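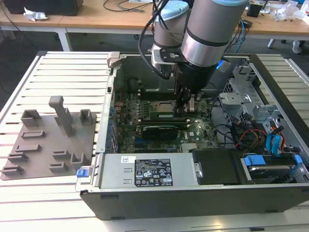
Frequently Asked Questions: Bringing Your Old Desktop to the Peltcombe Repair Saturday

We get so many lovely emails before each repair day that Nhi and I finally sat down with a pot of tea and wrote out the answers to the ones that come up most. If yours isn't covered, please do write to us anyway (we like hearing from you, and we'll probably add it to the page).

What kinds of computers can I bring?

Desktop towers are our favorite, and older office machines are especially welcome. The big business towers were made to be opened by people in a hurry, so the side panel comes away easily and a lot of the parts sit on plastic rails or clips you can work with your fingers. We can also look at the small home-built ones. Laptops and tablets go to the Niven group across the river, who have the tiny screwdrivers and, frankly, better eyesight than we do.

Do I need to bring the monitor and keyboard?

Please leave them at home! We have spares of both, and a mouse. Do bring the power cord, though, and if your computer has an add-in graphics card with an odd connector, tuck the matching video cable into your bag too.

How should I get it ready?

Shut it down properly, unplug it from the wall, and then press the power button once more with the cord out. If you can, copy your photos and documents onto something else the night before. Nicanor asks everyone about backups at the door, and he asks very nicely, but he will ask.

Why do you lay the tower on its side?

It's so much easier. With the open side facing up, the motherboard lies flat like a tray, you can see what you're doing, and a dropped screw usually stays where it landed instead of vanishing down behind the power supply. Cards and memory also come straight up toward you.

What are the blue plastic pieces inside my computer?

On many office towers, a bright color marks the bits you're meant to touch: the tabs that let a hard drive slide out of its bay, or the clips by the expansion slots at the back. Squeeze or lift them gently. If one won't budge, stop there and bring it along as it is, and we'll work it loose together. Old plastic gets brittle, and we do have a jar of broken tabs to prove it.
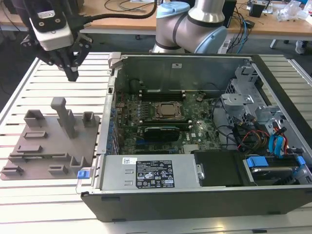 How can I tell which cable goes where when I put everything back?

Take a few photos with your phone before you unplug anything, and get in close enough to see the connectors. Red, yellow and black wires bundled together are nearly always carrying power, while the slim flat cables running to the drives are usually SATA data cables. Most plugs are shaped so they only fit one way around, so if you find yourself pushing hard, turn it over and look again. Nhi puts a little flag of masking tape on each cable and writes on it in pencil, and I've started doing the same.

Can you add more memory?

Very often, and it's probably the kindest thing you can do for a slow old computer. Bring the model number if you can find it (it's usually on a sticker on the case) and we'll look up which type it takes. The modules have to match the board, so please don't buy any beforehand. We keep a drawer of tested ones donated by Skelel, the office clearance people, and you're welcome to whatever fits.

Should I clean out the dust first?

A soft brush around the outside vents is plenty. Please don't put the household vacuum inside, even if your brother-in-law swears by it. We have a blower and a back step to use it on.

How long will it take?

Each visit is booked for 60 minutes. Memory or a new drive generally fits into that with time for a cookie. Moving everything from an old drive to a new one can take much longer, and then we may ask you to leave the computer with us and come back later in the day.

What does it cost?

There's a suggested donation of $15, plus the price of any new parts, which we'll always tell you first.

Do I have to do the work myself?

You're very welcome to, and we'll sit right beside you! If you'd sooner watch, pull up a stool.

How do I book?

Write to Nicanor Ledesma or Nhi Âu through the Prultodo contact form with your name and whatever you know about the computer. We take 6 bookings each Saturday, and we'll write back with your time.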